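Clamell opens applications for autumn joinery course

February 2018
By Kerubo Khaemba
Category: News and Announcements 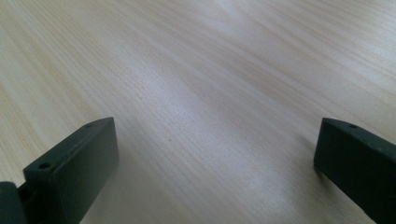 Desmond Benavides said the course had given him enough confidence to leave warehouse work and take a bench job, and that the evening hours were what made it possible.

Clamell is taking applications for its next evening course in furniture and joinery, which starts in September. There are 78 places, split between the workshops at Pledura Road and Sokol Yard. Classes run twice a week and cover hand tools, machine safety, jointing and finishing.

The fee is £524, payable in full or in four parts. A reduced fee of £200 applies to anyone receiving a means-tested benefit – proof is needed at enrolment. Timber and glue are included, but learners must bring their own safety boots.

The course lasts 192 hours in total. No earlier experience is required, and applicants must be 18 or over.

Forms are available from the Clamell office or at either workshop. Questions about fees should go to Soledad Delacroix in the enrolment team.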